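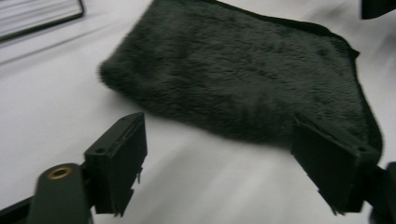

Home Files Issues Wiki Releases

# Skorkance Cloth Folding Set

Hello, and thank you for stopping by! Skorkance is a collection of short recordings of household cloths being picked up, folded, smoothed out and put down again (mostly on a tabletop, because that is where most of us end up folding things anyway). We started it at Pakzad after a long spell of folding towels and finding that the thick, shaggy ones never behave like the thin ones - they slump, they bunch, and their corners are a good deal harder to find.

## What's in it

- 753 recordings, kept in 4 folders by cloth type: plush, terry, flat weave and knit
- a plain text note with each recording, saying which fold was tried
- a list of the cloths with their care labels typed out, for anyone who likes that sort of thing (we do!)

Plush is the biggest folder by far. If you are new to all this, please start with flat weave and work your way up.

## Good to know

Notes from the first 20 recordings are shorter than the rest, as we were still settling on our wording. "Half" always means the long way. Dark cloths can be tricky to read, so go gently with your contrast settings.

## Changes

September 2020 - plush folder re-sorted, two spelling mistakes fixed in the knit notes. The Mirent napkins will be added in October.

Stars 1000 Comments 4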